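4.3 Entering a stored airframe in the Batine register

1. Open a new record and type the construction number. Leave the registration blank for now. Registrations move between airframes more often than sellers admit.

2. Enter each operator in order, with delivery and withdrawal dates. The "Auto-fill history" button is supposed to do this for you. Check every line it gives you.

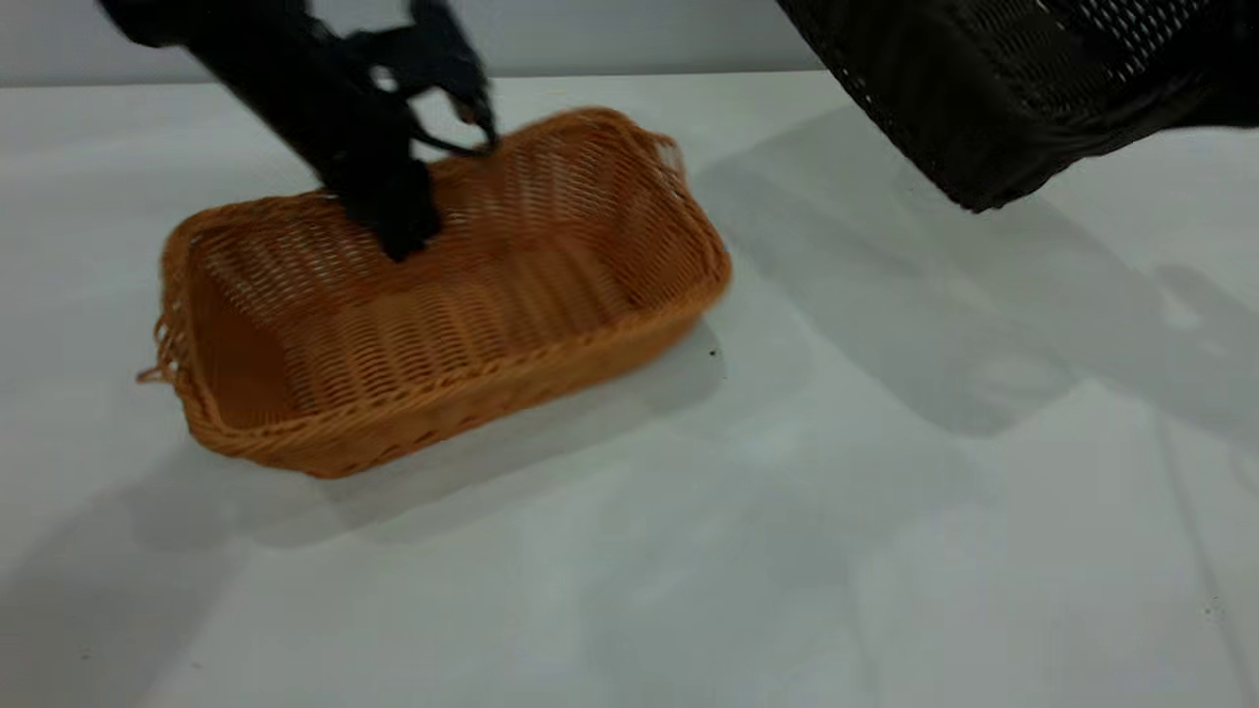 Fig. 16. Wicker basket, rim and weave.

3. Set Status to Stored, then enter the storage date. Batine says a record can hold 210 entries. Ours slowed to a crawl well before that, so save often.

CAUTION: "Airworthy" in an old sales listing proves nothing. Do not copy it into the Status field.

4. Attach the ferry permit, if one exists. Files over 300 KB may be dropped without a warning.
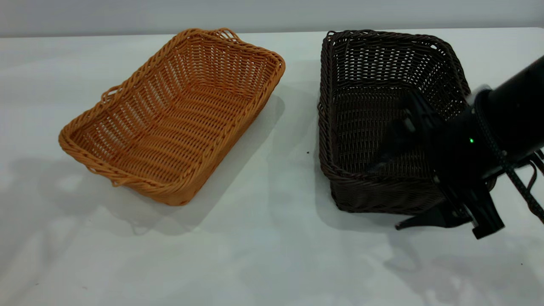 Fig. 17. Two baskets on a white tabletop.

5. Press Verify. A green tick means the fields are filled in, whatever the brochure claims about accuracy.

Note: Error 254 usually means two operators have overlapping dates. Corrections go to Efua Nyarko.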